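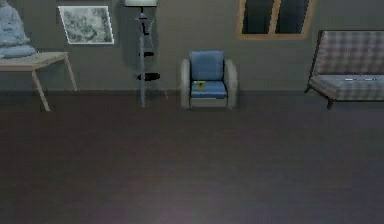 Dark floor, gray walls: how do I stop my living room feeling like a cave?

Print | E-mail
Reading time: 2 min

Asked Fri 18 April

We rent in Sturkeck and can't paint or touch the floors. The landlord considers gray a personality. I own one lamp. Budget is small and my patience is smaller.

Answer 1
More lamps. Put them low and in corners, warm bulbs, and leave the ceiling light off. I bought two at Skirel in October and stopped squinting at my dinner. 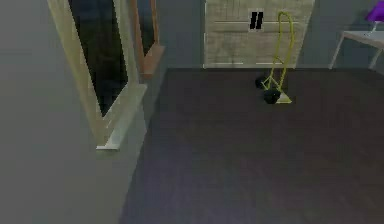 A big pale rug helps more than any lamp, but get one larger than you think. Mine was too small and looked like a bath mat that had wandered off.

Answer 2
move

Answer 3
Seconding the rug. Also hang curtains high, up to 18 inches above the window if you have the wall for it. Ask before drilling. I didn't, and my deposit is now a fond memory.

Related questions
Is Sunico paint really removable?
Getting candle wax out of a rug
Who pays for curtain rods in a rental?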